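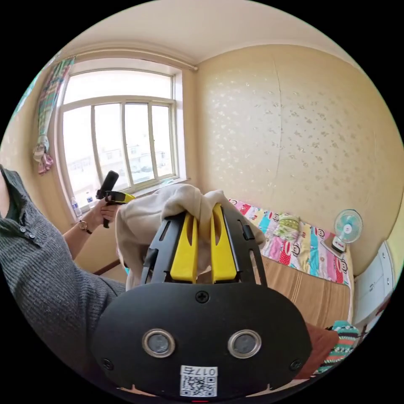

Las pinzas de mano, con los dedos amarillos y un paño beige agarrado.

Pinzas en planta: lo que cambia en pisos y ropa

Va rápido, que cerramos boletín. Desde octubre el equipo de pisos de Lulis trabaja con las pinzas de mano que trajo Berkireo. La idea, para quien no estuvo en la reunión: se hace el trabajo de siempre, coger paños, doblar, estirar sábanas, pero con la pinza en la mano, y lo que se graba sirve para enseñar a los brazos de la lavandería de Pallari. De momento 3854 tomas. Válidas, 1748. El resto se tira o se repite.

Qué cambia para la gente. Primero, el ritmo. Con la pinza una habitación tarda bastante más y eso ya está reconocido en el parte - se apunta como hora de grabación, no como habitación hecha. Ojo con esto, que en diciembre hubo 3 partes mal pasados y hubo que corregir nóminas.

Segundo, las muñecas. Pesan. Irina Chiriac, de pisos: "A la media hora lo noto en el pulgar. Doblar una toalla lo hago sin pensar desde hace años y ahora tengo que pensar cada dedo, y solo tengo dos". Se ha pedido rotación cada hora. Berkireo dice que sí, falta ponerlo por escrito.

Tercero, lo que pregunta todo el mundo. ¿Y luego qué? La empresa habla de 4 puestos de lavandería que pasarían a supervisar los brazos, con formación pagada. Turnos y categoría, sin cerrar. Pisos no se toca, según dirección. Lo hemos pedido en acta y seguimos esperando el acta.

Cosas prácticas:
Las pinzas se recogen y se devuelven en el almacén, con firma.
El código de la etiqueta se lee antes de empezar, si no la toma no cuenta.
Habitaciones con cliente dentro, nunca.
Quien no quiera grabar que lo diga a su encargada, es voluntario y no hace falta dar motvos.

Próxima reunión con Berkireo y con Lahlou, que lleva la parte de prevención, en cuanto haya fecha. Dudas y quejas, al buzón de siempre o a Irina directamente - mejor por la mañana.

23 de enero de 2020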